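Search the notebook Search Go Advanced

Workshop notebook, Drustedley bench, October

Tower from the Grasholm batch, opened up for memory and a general going-over. Started 9.40, stopped for lunch, back on it at 1.15.

Reported fault: machine restarts under load, then refuses to post for several minutes. Came in with a paper tag saying "slow, noisy, sometimes dead". No disk fault logged by the previous owner, and no note of what had already been tried. Asked I. Briggs whether the office at Grasholm had anything further. Reply: they had swapped the mains lead and the wall socket, same result both times.

Before opening

Ran it closed for one full cycle to get a baseline. Posted on the second attempt. Memory reported at 16 GB, which agrees with the inventory sheet. Left it at the firmware screen for 18 minutes with no restart. Started the Pacheco load script and it went down during the second pass, no warning, straight to black. Fans carried on for a moment and then cut as well. Left it unplugged, held the power button in, waited.

A restart under load with nothing written to the log points at supply, memory contact or heat, and I did not want to guess between them. Order of work decided as: contact first, then heat, then supply, going from cheapest to most expensive.

Opening

Side panel off, case laid on its side on the slotted bench. The bench is better than the old wooden one for this. The case sits flat, and dropped screws roll into a slot and stay there. Screws went into the lid of a jar, in the order they came out. Two of them were the wrong thread for this chassis and had been forced at some point. Replaced from the drawer.

Dust: moderate. Felted along the inside of the front panel, less further back. Vacuumed with the soft brush on low, fans held still with a finger. Did not use the air can indoors after last time. Graphics card fan had a ring of grey fluff behind the shroud which came away in one piece with tweezers.

Cabling was tidy enough to leave alone. One drive lead had been routed hard against a folded metal edge and showed a shiny mark on the sleeve but no break. Moved it and put a tie on it.

Memory

Two sticks, matched, same label on both. Released the clips, lifted both out and checked the edges under the lamp. Stick A clean. Stick B had a dull patch towards one end of the contacts, five or six pads wide, probably a thumbprint left for years. Wiped both with isopropyl on a lint-free pad, left to dry on the mat, wiped the slots out with a dry brush only.

Refitted one at a time, testing between each, closed up loosely each time with the panel resting in place:

Stick A, first slot: posts, load script completes.
Stick A, third slot: posts, load script completes.
Stick B, first slot: posts, load script completes.
Stick B, third slot: posts on second attempt, load script completes.
Both: posts, load script fails late in the second pass.

So an improvement, but no cure. The failure with both fitted came later than the baseline failure. One run each, so I would not put any weight on the difference. The second-attempt post in the third slot needs repeating. It may be the slot, or it may be that I did not seat the stick fully, as the far clip on that slot is stiff and gives a click before it is home.

Note for anyone following: on this board the clip has to be watched as well as heard. Press at both ends, then look along the slot from the side. If the stick is not level it is not in.

Heat

Cooler off, old paste dry and cracked at two corners. Cleaned the processor lid and the base of the cooler with isopropyl until the pad came away white. Lid unmarked. Socket lever and retention parts sound, nothing bent. Left the processor in its socket. There was no reason to lift it and a fair chance of doing harm.

For orientation: the supply runs along the near side with its label uppermost, graphics card above that, then processor, then memory slots.
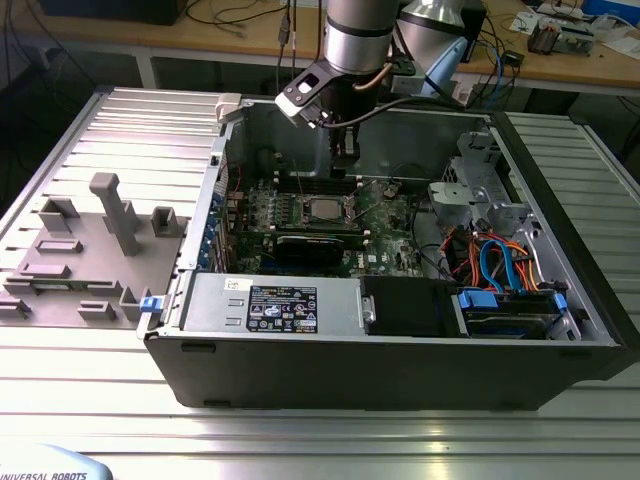

Photo: Drustedley workshop, bench camera.

With the case lying this way the graphics card sits directly between the supply and the processor, so the card is the part most in the way for any work on the socket. Next time I would take it out at the start. I worked round it and knocked the shroud twice with the screwdriver handle, no damage, but it was careless.

New paste: small dot, centre of the lid, spread by the cooler itself. Cooler screws brought down a little at a time on opposite corners. Fan lead back on its header. Load script run again at 2.50 with both sticks fitted. Processor temperature lower than baseline by a useful margin through the first pass. Failed in the third pass, where it had never reached a third pass before.

Supply

That leaves the supply as the main suspect. It is a grey metal unit with the usual certification marks on the label. Have not opened it and will not. Rail voltages checked at a spare drive connector with the meter, idle and under load. The 12 V line is fine at idle and sags under load more than I like, close to the lower limit but not through it. A meter is too slow to show a short dip, so this does not clear it.

Danetach bench supply was out on another job until four. When it came back I ran the board and card from it with the internal unit left in place and disconnected. Leads only just reached. Five passes completed, no restart, fan noise steady. Stopped it there by hand.

Conclusion for the job sheet: supply to be replaced. Contact cleaning and new paste to be recorded as done, neither being the cause but both needed.

Parts and time

Paste, one application. Isopropyl, small amount. Two case screws from the drawer. One cable tie. Replacement supply requested from Pacheco stores, same physical size, next rating up. Check that the mounting holes match before signing for it. The last one they sent was the longer body and had to go back.

Still open

Repeat the stick B, third slot test, ten cold starts, once the new supply is in.
Check the stiff clip for a crack at the hinge.
Clean the front panel mesh properly, with the panel off.
Ask Grasholm whether any of the other towers in the batch show the same tag wording. If they were bought together the supplies may all be of an age.
The firmware clock was wrong on first power-up. Coin cell reads low. Replace at the same time.

I.B. added, 4.35: two more in the batch have the same complaint, both from the same room. Bring them through before ordering, so the supplies go on one request.

Case left open on the bench overnight, covered, mains lead removed and hung on the hook. Screws in the jar lid beside it. Please do not borrow the lid.

Contact: workshop desk, Drustedley | © Drustedley Workshop | Back to top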